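# Balline Fleece Blanket, Double Size

The Balline is our middle-weight fleece blanket. It is made for persons who find a duvet too warm in June and a sheet too thin in the same night. We sell it since the first season of the Linard bedding line, and it is still the blanket that customers order again most often.

**Product details**

- Material: polyester fleece, brushed on both sides
- Edge: folded and stitched two times
- Colors: peach pink, stone, dark green
- Pack: one blanket in a cotton bag with drawstring
- Washing: machine, gentle program, cool water
- Guarantee: 2 years on seams

**How it feels**

The surface is soft from the first day. We do not put a silicone finish on it, so it will not feel slippery in the shop and then become rough at home after 5 or 6 washes. A small quantity of loose fiber is normal in the first wash. Please wash the blanket alone this time, and clean the filter of your dryer after.

The Balline is not a winter blanket by itself. In a cold bedroom we advise to use it under the Clinberg quilt, which has the same width, so the two edges hang equal at the sides. If you have an electric under-blanket, read first the instructions of its maker.

**Choosing the size**

Measure the mattress and not the bed frame. Add the height of the mattress on both sides, and then 20 cm more if you like to tuck the blanket. Many customers forget the height and write to us that the blanket is short. We exchange it, but you must pay the return postage.

**Colors and what goes with them**

Peach pink is the color we get most questions about, as it looks different on each screen. It is a warm and quiet tone, closer to the inside of a shell than to candy. With white sheets it can look a little sweet, and for this reason we prefer it with something blue. 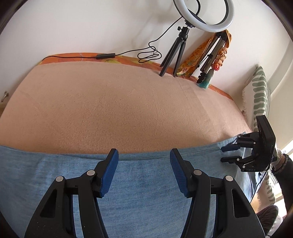

Amirul Yeoh, who chooses the colors for Linard, likes to put one plain material next to one with more life in it. Two smooth fabrics together can look flat in daylight. A light blue cloth in denim style, with a faded and mottled surface, sits well at the front of the bed against peach-pink fleece, and the fleece can still cover most of the mattress. The Jin bed throw also gives a nice contrast, especially in the natural linen color.

**Care**

Do not iron. Do not use fabric softener, it makes the fibers stick together. Dry on low heat or on a line in the shade. If the pile becomes flat where you sit, brush it with a soft clothes brush when it is fully dry.

**Delivery**

Orders placed before 2 p.m. leave our store the same working day. Stone and dark green are in stock. For peach pink in double size, please allow 5 extra working days.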